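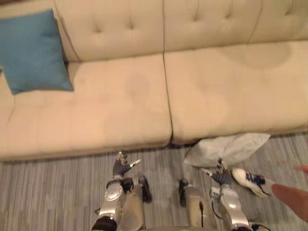
Capítulo 5
Média, mediana e moda

Uma tabela com centenas de valores diz pouco a quem a lê pela primeira vez. Neste capítulo vamos resumir um conjunto de dados num só número, o que se pode fazer de três maneiras diferentes. Supomos que o leitor já sabe organizar dados numa tabela simples e ler um gráfico de barras (capítulos 3 e 4).

5.1 Um problema para começar

A loja Tahiri, em Soritthorpe, vende móveis e tem 16 empregados. Em março, a gerente, Bouchra Ashour, registou o valor de cada encomenda recebida. A maior foi de 1593 euros. Metade das encomendas ficou abaixo de 415 euros e a outra metade acima. Somando todos os valores e dividindo pelo número de encomendas, obteve-se 600 euros.

Qual destes números representa melhor uma encomenda da loja? A resposta depende do que se quer saber. Para calcular a receita total, basta multiplicar 600 pelo número de encomendas. Para saber quanto gasta um cliente situado a meio da lista, usa-se 415.

O valor 600 chama-se média. O valor 415 chama-se mediana. A média é maior porque algumas encomendas muito altas a puxam para cima, e essas encomendas quase não alteram a mediana.

5.2 Definições

Média: soma de todos os valores dividida pelo número de valores.

Mediana: valor central dos dados, depois de ordenados. Se o número de dados for par, a mediana é a média dos dois valores centrais.

Moda: valor que aparece mais vezes. Um conjunto pode ter mais do que uma moda, ou nenhuma.

Antes de calcular a mediana é preciso ordenar os dados. Esquecer este passo é o erro mais frequente nos exercícios deste capítulo.

5.3 Cálculo da média a partir de uma tabela de frequências

Quando os valores se repetem, multiplica-se cada valor pela sua frequência absoluta, somam-se os produtos e divide-se pelo total das frequências.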